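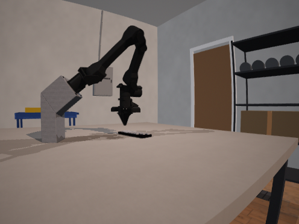
Black arm on a grey pedestal, beige tabletop (computer render)

Mendow Community Fridge - your questions

Search this site Type a word Go

What is it?
A shared fridge and two shelves of dry goods at the side of Negi Hall. Take what you'll eat, leave what you won't.

Do I need a referral or a card?
No. No forms either. Just come.

When is it open?
8am to 6pm. Closes an hour earlier from October, the path isn't lit.

How much can I take?
One bag per household per visit please. Big family - ask whoever is on shift, they'll sort you out.

What can I leave?
Fruit and veg, bread, unopened milk, tins, anything sealed and in date. Eggs if they're in the box with the date showing.

What can't I leave?
Raw meat or fish, home cooked meals, alcohol, opened jars. Anything past its use by. Best before is fine within reason, bread especially.

Can shops and cafes donate?
Yes. Email first if it's more than 5 crates, we only have the one spare fridge. Jusau Bakery drops off most evenings after closing, so bread is best first thing.

How do I help out?
Shifts are 2 hours. Wiping down, checking dates, writing up the temprature sheet. Madhu Shukla does the rota, leave your name in the book by the door. Under 16s welcome with an adult.

Do I need a food hygiene certificate?
Not to start. We put you through the online one in your first month and pay for it.

Can you deliver?
Only within Mendow and only if you can't get out. 25 households on the round at the moment and its full. Waiting list open.

Can I give money?
Yes, tin inside the hall. Last year's electric was £416 and we expect more this time.

Comments (3)

Nikola Jakubowski
Is baby formula ok if sealed?

Madhu Shukla
Yes but hand it to someone on shift please, don't leave it on the shelf.

Carol
Brought a load of courgettes down, gone by teatime. More coming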